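Workshop tips, Sunday 25 May 2025

Gripper dropping parts? Check these before you blame the software

Ours let go of 4 pieces in one morning, one of them straight onto Mali Gittins's foot. Small plastic part, no harm done, but it could of been the vise handle. Stuff we learned:

Power off first. Off at the wall, not paused. Paused arms still hold torque and can move when you nudge a cable. Meirion got a pinched thumb that way.

Wipe the finger pads. Dish soap, warm water, dry cloth. No oil spray anywhere near them — we did that once, took 2 days to get the grip back.

Look for a finger that closes late. Loose screw, usually. Snug it, don't crank it. Elin stripped one on the Fuvel and had to wait for a new bracket.

Cycle it empty, slow speed, hands out. Then a light part. Then the real job. I-seul writes the fault code on tape and sticks it on the base, ours was 96 every time.

Keep fingers out of the V. Obvious, still happens.

Test on an old surface you dont care about, becuase parts will get dropped and dragged. Flowered top is what we use, scratched right through to white in patches, and it's fine for this. Put hand tools away before a full speed run — an adjustable wrench like the orange and black one is heavy enough to wreck a finger if the arm swings into it.
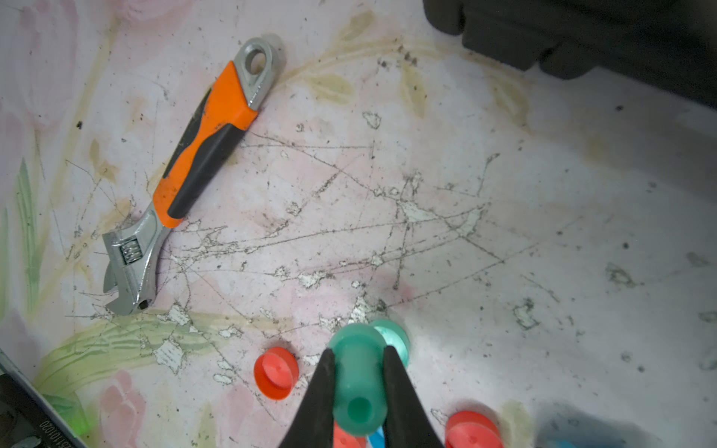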